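파이바 재단 소식
어린이 간식 나눔 사업 개편 안내

파이바 재단은 지난 운영위원회의 의결에 따라 지역 아동 기관을 대상으로 하는 간식 나눔 사업의 운영 기준을 일부 개편하였습니다. 새 기준은 4/14/20부터 적용되며, 기존 협약 기관과 신규 신청 기관 모두에 해당합니다. 관계자 여러분께서는 아래 내용을 확인하신 후 소속 기관에 전달하여 주시기 바랍니다.

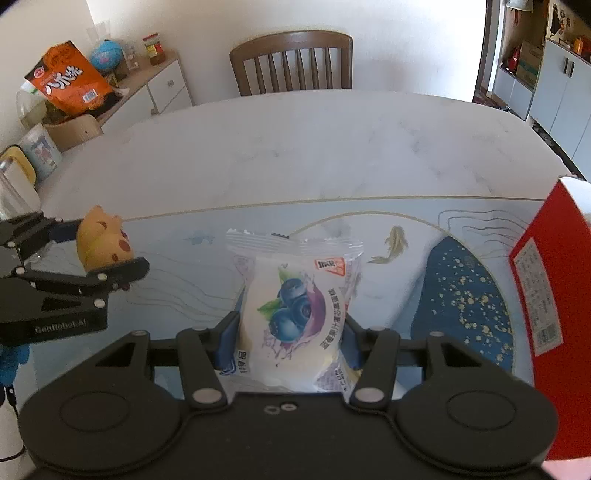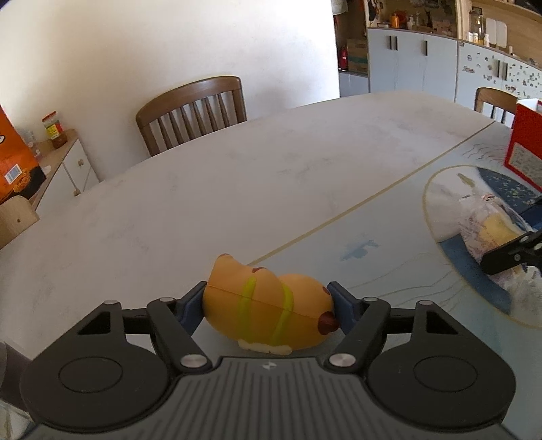

간식 나눔 사업은 방과 후 돌봄을 제공하는 소규모 기관의 급식 공백을 보완하기 위하여 시작되었습니다. 정규 급식 대상에 포함되지 않는 오후 시간대에 아동이 간단한 먹거리를 제공받을 수 있도록 하는 것이 사업의 기본 취지이며, 현재 협약 기관은 29개소입니다. 개편의 핵심은 품목 기준의 정비에 있습니다. 앞으로 재단이 배부하는 빵과 과자류는 한 봉지씩 밀봉된 개별 포장 제품으로 한정합니다. 사진 속 블루베리 그림의 빵 또는 케이크류 봉지처럼 위쪽이 톱니 모양으로 봉합된 형태가 이에 해당하며, 대용량 제품을 기관에서 나누어 담는 방식은 더 이상 인정되지 않습니다. 개봉하였거나 봉합부가 손상된 제품은 배부하지 아니하고 수량을 기록한 뒤 재단에 통보하여야 합니다.

외국어로만 표기된 제품에 관한 규정도 신설되었습니다. 수입 제품을 기부받은 기관은 원재료명과 알레르기 유발 성분, 소비기한을 한국어로 확인할 수 있는 자료를 함께 보관하여야 합니다. 해당 자료를 갖추지 못한 제품은 배부 대상에서 제외됩니다. 특히 밀, 우유, 달걀, 견과류가 포함된 제품은 아동별 알레르기 조사표와 대조한 후 제공하여 주시기 바랍니다. 조사표 양식은 이번에 새로 작성되었으며, 보호자의 서명을 받아 기관에 비치하여야 합니다. 이전 양식으로 이미 조사를 마친 기관은 누락 항목에 한하여 추가 확인을 거치면 됩니다.

배부 물량은 다음과 같이 조정됩니다. 비바르 물류센터에서 출고하는 정기 물량은 회차당 400봉에서 800봉으로 확대되고, 그롤러소프 분소는 종전과 같이 회차당 400봉을 유지합니다. 분소의 물량을 동결한 것은 보관 창고의 면적이 제한되어 있기 때문이며, 창고 이전이 확정되는 대로 재조정을 검토할 예정입니다. 각 기관의 배정 수량은 등록 아동 수를 기준으로 산정하고, 결석 등으로 남은 수량은 다음 회차로 이월할 수 있습니다. 다만 소비기한이 다음 회차 배부일 이전에 도래하는 제품은 이월할 수 없습니다.

보관에 관한 사항도 유의하여 주시기 바랍니다. 간식은 직사광선이 닿지 않는 서늘한 장소에 두고, 세제나 소독제와 같은 선반을 사용하여서는 아니 됩니다. 입고일과 품목, 수량은 관리대장에 기재하며, 기재 담당자는 기관별로 정·부 각 1인을 지정합니다. 관리대장은 12월 정기 점검 시 제출 대상이 되므로 수정액을 사용하지 마시고, 정정이 필요한 경우에는 두 줄을 긋고 담당자가 날인하여 주십시오.

사업 총괄을 맡은 호아킹 벨로주 사무국장은 "물량을 늘리는 일과 기준을 엄격히 하는 일은 함께 가야 한다"고 밝히고, "기관의 행정 부담이 커지지 않도록 서식을 간소화하였으니 적극적인 협조를 부탁드린다"고 당부하였습니다. 영양 자문을 담당하는 에테네시 월데 위원은 당류 함량이 높은 제품이 같은 주에 반복하여 배정되지 않도록 품목 순환표를 마련하였습니다. 순환표에는 빵류와 과일, 유제품이 번갈아 편성되어 있으며, 기관의 사정에 따라 순서를 변경하고자 할 때에는 재단과 사전에 협의하여야 합니다.

신규 협약을 희망하는 기관은 신청서와 시설 현황표, 알레르기 조사 계획서를 갖추어 재단 사무국에 제출하여 주시기 바랍니다. 접수와 물량 조회는 재단의 배부 관리 시스템 '타스토'에서도 가능합니다. 기존 협약 기관은 별도의 신청 없이 협약이 유지되나, 담당자 연락처가 변경된 경우에는 타스토에서 직접 수정하여야 합니다. 서류에 미비한 사항이 있을 때에는 사무국에서 개별적으로 보완을 요청드립니다.

문의: 파이바 재단 사무국 나눔사업 담당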